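How do you get kids' bricks back into the right bins without losing your whole evening?

Posted July 20, 2018 in Home & Family > Toys and Storage

tealkettle
I run a little after-school group out of the community room on Corkau Street and we've been given a huge donation of building bricks. I mean huge. One family's three kids grew up and they handed over everything, all mixed together in two garbage bags, with doll shoes and a fair amount of dog hair thrown in. I've washed them (pillowcase in the machine, cold, worked great) and now I need to sort them somehow before the kids come back.

My sister says sort by shape, because that's how the serious hobby people do it. My gut says color, because my kids are five to eight and half of them can't tell you what a two-by-three is. We have 14 kids on a busy day and only a ten minute cleanup window before parents show up, so whatever I pick has to survive being done badly and in a hurry. Also, is it worth buying a real storage system? I was looking at the Stosura drawer tower but it's $115 and that's most of my supply money until November.

Thanks in advance, I'm up to my elbows in this stuff.

gratefulgus
Color! Color color color. I taught first grade for a long time and I tried every possible way to do this, including one awful year of sorting by number of studs, which ended with me doing it all myself at my kitchen table with the ball game on.

Sorting by shape is better if you're building from instructions, I'll give your sister that. If you need one particular gray piece, you don't want to dig for it in a heap of gray. But five year olds don't build from instructions, they build a tower and then they build the same tower only taller. What they ask for is "a red one." And at cleanup they can see where it goes without reading a label or asking you, and you're going to love that part. 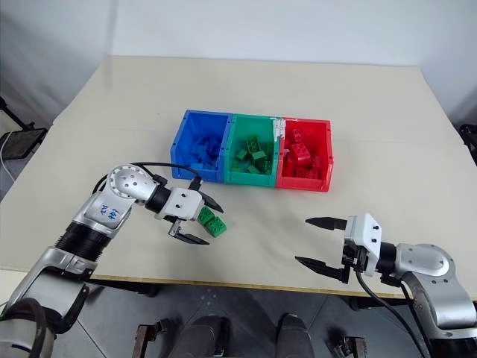

The other thing is don't fill the bins. I used to pack mine to the top because it looked tidy on the shelf, and then the kids would dump the whole thing out to get at the bottom, every single time. When I kept just a layer in each one they'd reach in and stir it around with their hands instead. Put the extra in a closet and swap some in every few weeks, they'll act like it's a brand new toy.

Skip the drawer tower for this age. I had the smaller Stosura one, and little kids pull a drawer all the way out and then you've got a drawer on the floor and a kid crying. Open bins, low shelf, done. You can spend the money on baseplates, which you will never have enough of.

For the odd colors (the pinks, the tan, that weird see-through orange) I had one junk bin labeled ANYTHING ELSE and it was the most popular one in the room.

lucero_basement
Shape sorting is faster to build from, sorry, it just is. I've got 1450 pieces in my basement sorted by type and I can find anything. I don't have kids though.

wrenandbiscuit
Gus is right for the age group. A few things I'd add from running the toy room at our church:

Make cleanup a race against a song, and use the same song every time. Ours is under three minutes and they know exactly how long they have left by which verse it is.

Check for kids who have trouble telling colors apart. We had a boy who kept putting green in with the brown and got teased for it before any of us grownups caught on. I taped a picture on the front of each bin (frog, fire truck, whale) and he learned which spot on the shelf was which. I wish I'd done it sooner.

And for that first giant sort, don't do it alone! Dump it on a bedsheet on the floor, invite whoever likes that kind of thing, order a pizza from Grato's or wherever's near you. Pull out one color at a time instead of trying to do them all at once. The sheet is so you can gather up the corners when you give up for the night.

tealkettle
OK, color it is, and my sister can come over and argue about it while she sorts. Stealing the frog and the fire truck too. Does anybody know if the tape peels off those bins later or am I stuck with it?

wrenandbiscuit
Painter's tape comes right off. Packing tape, not so much, I'm still picking at one of ours.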